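February 4, 2024

Up at six. Outside temperature below freezing, indoor humidity down to 84 percent of what the meter showed in the first week of January, which explains the cracking along the edge of the last batch of bread. Covered the bowl with a damp cloth this time and left the dough on the shelf above the radiator. Checked it at eight. It had risen to the line I marked on the glass, so the shelf is warm enough and the trouble was dry air.

Recipe as used: strong white flour from the Vimier mill, a fifth of it swapped for rye, water at 70 percent of the flour weight, salt at two percent. The starter was fed on Friday night and again last night. I have stopped using the plain Vimier flour for the starter because it goes slack after a day. The rye holds. I wrote this down in the autumn as well and then ignored it for two months.

Kneaded by hand. The mixer is still waiting for a drive belt. Skotton lists the part as in stock and has listed it that way since I ordered. The old belt has worn smooth on the inside face and slips under any dough stiffer than pancake batter. I tried rubbing it with chalk, as the forum suggests. That gave one full batch and then a smell. Will call them tomorrow and ask for a shipping date. If they can't give one, the Hudec belt is two millimeters wider and might run if the guard is left off, though I would sooner not leave the guard off.

Shaped two loaves at half past nine. First proof had been long enough that the dough kept its shape on the board without spreading. Second proof 84 minutes, timed. Oven on after the first half hour. The dial reads high by 14 degrees at the back and close to correct at the front, so I set it low and turned the pans at the midpoint.

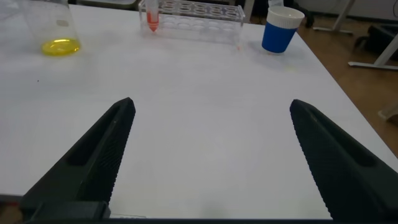

White tabletop, Sunday.

Results. Loaf one: good height, crust even, a tight seam on the left where I folded it badly. Loaf two: flatter, with a large hole under the top crust. Both were cut from the same dough and weighed the same going in, so the difference is in the shaping. I pulled the second one too hard and probably trapped air. Crumb in both is closer than I want. Next time water at 72 percent and one more fold in the first hour.

Cleaned the oven tray while it was still warm, which is the only time the burnt flour comes off without soaking.

Afternoon spent on the accounts for the kitchen. I keep these in the same notebook and copy them to the spreadsheet when I remember. Total spent on flour, salt, yeast, pans and repairs since I started is 3,081, and that includes the oven stone that cracked and the scale that never read the same twice. Divided over the loaves, the cost per loaf is now lower than the shop price, but only if my own time is counted as free. Without the stone it would have crossed over last summer. I don't plan to buy another stone. The steel sheet does the same work and can be dropped.

Flour storage also needs attention. The bag clip on the rye broke and I found the top folded over with nothing holding it. Moved the rye to the tall Cudo jar and the rice to the short one. The Cudo lids seal well but the gasket has to be taken out and dried after washing or it picks up a sour smell. Labeled both with the date opened. The white flour stays in its paper bag inside the bin for now.

Walked to the canal and back before dark. Ice along the north bank only. Path gritted as far as the footbridge and not beyond it, so I turned there.

Starter fed at seven in the evening: 50 grams kept, equal weights of rye and water added. Thrown-away part went into crackers, rolled thin, with salt and caraway. They took 14 minutes and the ones at the back were overdone, same fault in the oven as before. I should map the temperatures properly with the probe thermometer, 8 positions, two shelves, and tape the chart inside the cupboard door.

To do: call Skotton. New clip. Buy caraway. Descale the kettle. Weigh loaf one again in the morning to see how much moisture it loses overnight in the bread box compared with the half left in paper.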